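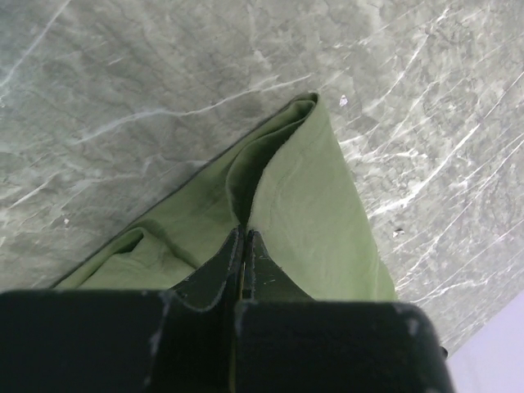 Hervé Barbier asked on the project's feedback form whether an operator who drops the cloth halfway through a fold should stop and start over, or pick it up and keep going. Keep going. A recovered drop is a usable example, and it is logged under the same episode number. The other questions we get most often are answered on this page.

Cloth Folding Collection, Skaltano Site: Frequently Asked Questions
Last revised 5/20/21

What counts as one episode?
An episode starts when the operator presses the left pedal and ends when the gripper is open and clear of the cloth. Anything recorded outside those two events is dropped at upload.

How many episodes are in the current set?
The Rodness set holds 881 accepted episodes. A further 46 are held for review, mostly for missing end markers.

How long may an episode run?
Up to 100 seconds. The recorder closes the file at that point and marks it as timed out. Timed-out files are kept in a separate folder and are not used in training.

How should the cloth be placed at the start?
Drop it from elbow height and leave it as it lands. Do not smooth it. If the whole cloth lands outside the reach of the arm, drop it again before pressing the pedal.

Which part of the cloth should be grasped first?
Any raised fold or free edge the fingers can close on. Flat areas are poor first grasps on hard tabletops, where the fingertips slide over the fabric and come up with nothing. Approach along the length of the fold, with one finger on each side of it, and close slowly. Operators may choose different folds on similar starts. We want that spread in the data.

Does the wrist camera need to see the whole cloth?
No. At grasp height the fingers and housing hide part of the fabric, and the model is trained on that view. Do not tilt the wrist to get a better look during an approach. If you need one, raise the arm straight up, look, and come back down.

Do scuffs on the gripper matter?
Cosmetic wear on the housing is ignored. Wear on the inner faces of the fingers is a different matter. Check them at the start of each shift and report any smooth patch to the bench lead.

Can I change the tabletop or the lighting?
Only between blocks. A block is 9 episodes with one cloth, one surface and one light setting. Enter the new setting in the block header before the first pedal press.

What are the labels?
Each episode gets one of three outcomes: folded, partly folded, not folded. The operator enters the outcome and a second person checks it from the recording. Where they disagree, Jacobus Ngcobo makes the final call. Grasp times are marked by script from the finger position signal and are not entered by hand.

Should failed episodes be deleted?
No. Delete only for a recorder fault or a safety stop. Enter the fault code from the Lenz controller in the notes field.

Is the data shared outside the project?
Jellberg receives the accepted episodes with operator names removed. Held episodes stay on the local server.

When does the next collection round begin?
July. The round adds two-handed folds, and the pedal layout will change. The new layout sheet will be posted on this page before training sessions open.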